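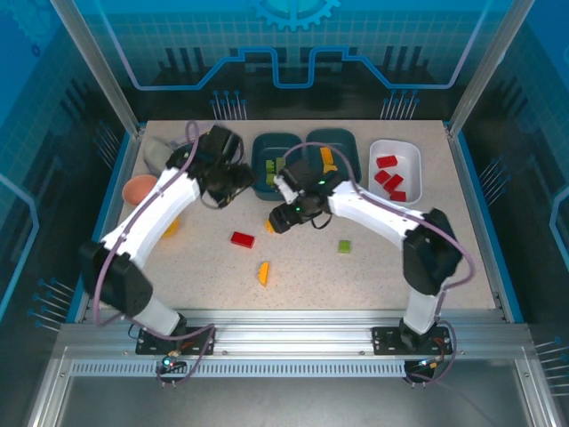
Two arms over a speckled beige table

Leisure battery and heater on the Zivico Flarnside

refilwe_z
Picked up a used Zivico Flarnside in August and have had it out 3 times. On the last trip the heater cut out in the early hours, and the panel showed the leisure battery very low. We had the lights on for the evening and the water pump now and then, nothing else. The dealer says the battery is fine. Has anyone had the same with this model?
Refilwe Zulu

tonbridge_tow
Did you arrive with it fully charged? Driving there won't do much if the van has been sat on the drive for weeks.

refilwe_z
Yes, it was on hook-up at home overnight.

SiphoK
I have the same van, one year older. Mine did this and it was the blown air fan. On full speed it draws far more than you would think. Turn it down once the van is warm and see if it gets through the night.

oldgrey
The fan won't flatten a good battery in one night. I would put money on the battery. Dealers test them with a meter for ten seconds and call it fine. You need to put a load on it and see what it does.

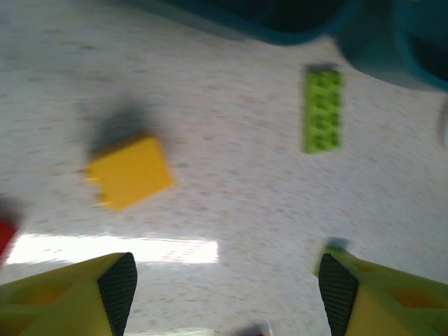 I had one that read perfectly well at rest and fell over as soon as the pump ran. Changed it and had no more bother. Check the date on it too, as it may be the one the van left the factory with.

SiphoK
It might be the battery, but I would still try the fan first. It costs nothing. Mine is the original battery and it still does two nights off hook-up with the fan on low.

oldgrey
Two nights in summer, I expect. We'll have to differ.

marshlane
Which heater is it? The Fununel ones had a control board that kept the fan running after the burner had stopped. Buthelezi did a replacement board for them. I was quoted 1,628 for a whole new heater before someone told me the board could be bought separately. It was 60 plus fitting.

refilwe_z
It is a Fununel. The fan does run on for a long time, but I thought that was normal.

marshlane
A few minutes is normal. If it is still going after half an hour, I'd look at the board.

oldgrey
Test the battery before you buy any boards.

refilwe_z
Went out for one night on 1st January with the fan on low. The heater stayed on until morning, but the battery was lower than I'd like. I have booked a load test and will ask them to look at the board at the same time.

SiphoK
Good to hear. Let us know what the test says.
Sipho Khumalo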